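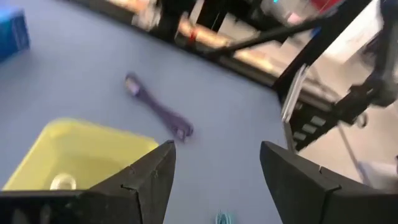

Slide 1: purple adjustable wrench, yellow bin, blue box

Okay, leave this one up while people find seats. Say hi to Rhonda Zacharias if she's in the front, she booked me.

Start with the wrench. Ask who has one like it at home, and then who could put a hand on it in under a minute. (Wait for it. Hands go down fast!) That's the talk, more or less. I'm going to spend my time on small tools and small bins, and on how stuff gets from the table back to where it lives.

Color first. I love a purple wrench. On a gray-blue table I can find it from across the room, and when it wanders off to the neighbor's bench it comes home again. My own first wrench was plain steel and I bought it three times, because I kept losing it under paper. Melquiades Ventura, who taught me bike repair, painted every handle he owned and I thought it was silly for a whole summer. I paint mine now.

Then the bin. Point at it, lower left, pale yellow. Things I like: open top, rounded rim. I used to be a lid person. Lids are great for the attic and terrible for a bench – you set the lid down, then you set something on the lid, and there goes your table. In an open bin I can see what I've got. There's a small clear round thing in this one, a cup or a lid maybe, and clear stuff is exactly what disappears in a deep dark box. Pale bins for clear parts, please!

Blue box, top left. Don't spend long here. Just say that a box standing up takes less table than a box lying down, and somebody always wants to argue, so let them argue at the break.

Now the Hollumeck story. Keep it short this time! We had a shared bench in the Hollumeck building, and when Ismail Gaber and I finally cleared it in June we pulled 438 loose items off it. We sorted into three piles: use it here, use it somewhere else, no idea. The no idea pile was the biggest by a mile and we'd been working around it for two years. Ismail wanted to keep all of it. We're still friends.

How I sort, if anyone asks:
Clear a patch in the middle of the table first.
Bring one thing to the patch at a time.
Big stuff goes last, it's easy and it feels like cheating.
Stop when you're tired. I mean it, I've thrown out good parts at ten at night.

Questions I got last time: do labels help (yes, big letters), do pegboards help (sure, if you hang things up), what about kids (give them their own bin and stay out of it).

Hand out the bin stickers before the next slide. Solange McKinnon has the roll – get it from her before I start, not during.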